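Clinen Serviced Rooms | Guests | Help & FAQ

Frequently asked questions about your stay

What time can I check in?

From 3 pm. If you arrive earlier, you can leave your bags in the office beside the main door, but please put your name on them. The office closes at 7 pm. After this hour you use the key box, and the code comes to you by message in the afternoon.

Are the rooms cleaned during my stay?

Yes, for stays longer than 4 nights. We change the towels and vacuum the floors. If you don't wish anybody to enter, tell Meenakshi Marar at the office before 10 am and she will take you off the list.
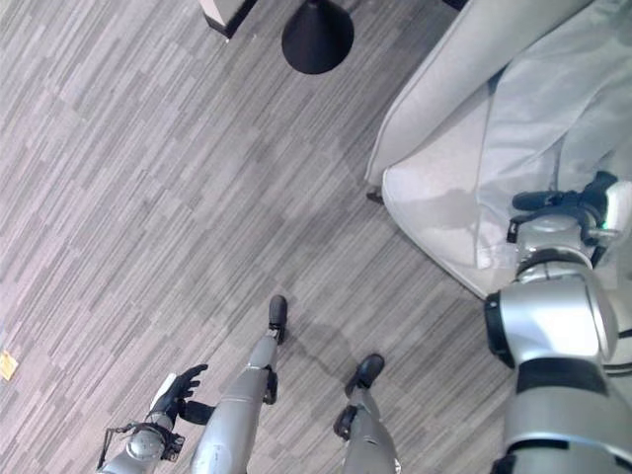

Striped grey carpet and cream chair.

I spilled something. Will I be charged?

Please tell us the same day. A small mark on carpet or fabric we clean without charge. For a large stain we ask an outside cleaner, and you pay what the cleaner asks, up to $100. Kindly do not use bleach - it takes the colour away and then we can't repair it.

How many guests may sleep in one room?

The limit is 2 adults. A folding bed for a child can be booked by email. Sofas are for sitting, so we ask you not to count them as a bed when you make the booking.
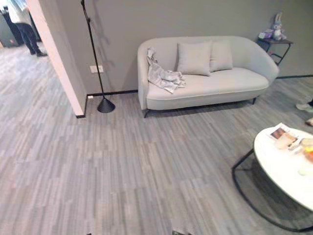 Visitors are welcome until 10 pm and don't need to be registered. After this time the neighbours want to sleep, and we have received complaints in the past, mostly in February when the students come back.

Can I get my deposit back if I cancel?

You get the full deposit if you cancel one week before arrival. Later than that we keep the price of one night. Refunds go to the same card and can take several working days.
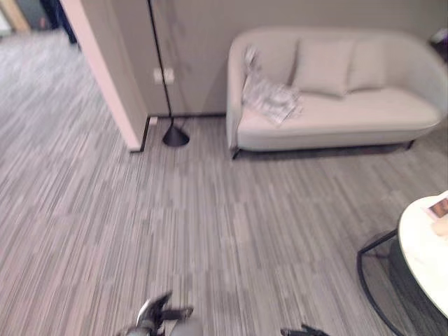 Kamala Varma
Guest Services, Clinen

Is there parking?

There is no parking at the building. The closest car park is at 494 Nambiar Street, and it is paid by the hour at the machine. Bicycles can be kept in the rear courtyard, please bring your own lock.

I left something behind. What should I do?

Write to us with your room number and the colour of the item. We keep lost property for one month. Postage is paid by the guest.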